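Honour Society Invitations: Questions We Get Asked

Skidmont Student Advice answers these at the desk most weeks, so we've put them on one page. We don't run an honour society and we don't get a cut from any of them. Read it with that in mind, and read their brochures with the opposite in mind.

I got a letter saying I've been "selected". Is it real?

Probably, in the sense that a society exists and would like your fee. Being selected often means your marks cleared a cut-off and your address was on a list. Ask what the cut-off is. If the answer is "top students in your field" with no number attached, we'd want to hear more before paying.

How many people get one of these letters?

Ask that too. One student brought us a letter from the Wunderlich Scholars Circle calling its membership "a small community". The back page gave the size of the intake on our campus as 700.
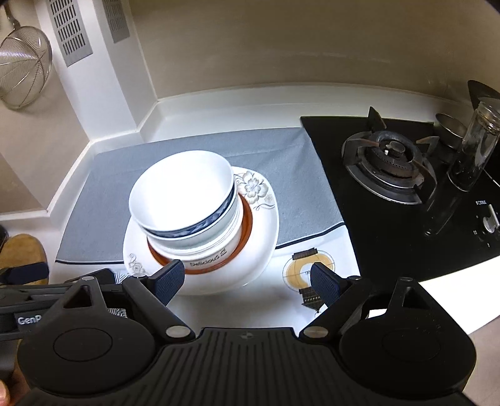
That may still be a fine group of people to meet. It does make the word "small" hard to defend, and an employer who has seen a few of these résumés will likely have noticed.

What does it cost?

The Circle's joining fee this year is $264 for a lifetime membership. Others charge by the year, which looks cheaper until second year. Check whether the pin, the certificate and the dinner are included. At Ulau House the dinner was an extra $55, and guests paid the same again.

Will it help me get a job?

We've never seen good evidence either way. Societies like to quote members who did well, but people with high marks tend to do well with or without a certificate on the wall. If you've organized something through a chapter — a food drive, a tutoring program, a speaker night — put that on your résumé and say what you did. The membership line on its own doesn't tell anyone much.
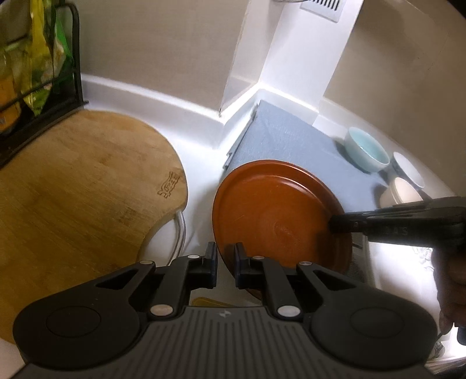
What about the scholarships?

They exist, and some are worth a proper application. Before you join for that reason, find out how many awards were given last year and how many members could apply. The Rasadent Award, which gets mentioned a lot in the hallway, had 328 applicants and two recipients. Our own bursary list is free to use and has shorter lineups.

Can I join later?

Nearly always. The deadline in the letter is usually a deadline for that letter. Several students who let theirs lapse in July had a fresh invitation, with a fresh deadline, when classes started again.
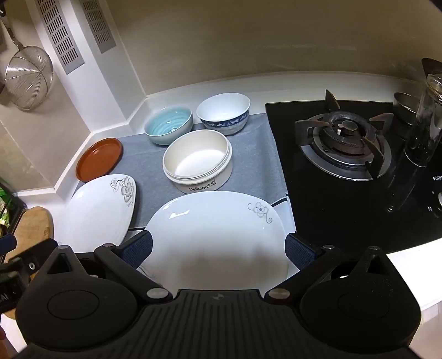 If a chapter does tell you it's now or never, ask for that in writing. We haven't had anyone come back with it yet.

Is there any good reason to join?

Yes, a few. Some chapters are busy and friendly, and their events are better attended than ours. Go to one as a guest first and see whether people talk to you. Ask the executive how many events they held last term, and whether those events happened on this campus or in a newsletter.

I paid and changed my mind. Can I get a refund?

Look for the refund clause on the payment page, and email the national office as well as the local chapter. Keep copies. Bring us the paperwork if you get stuck, between 10 a.m. and 3 p.m. at the front desk.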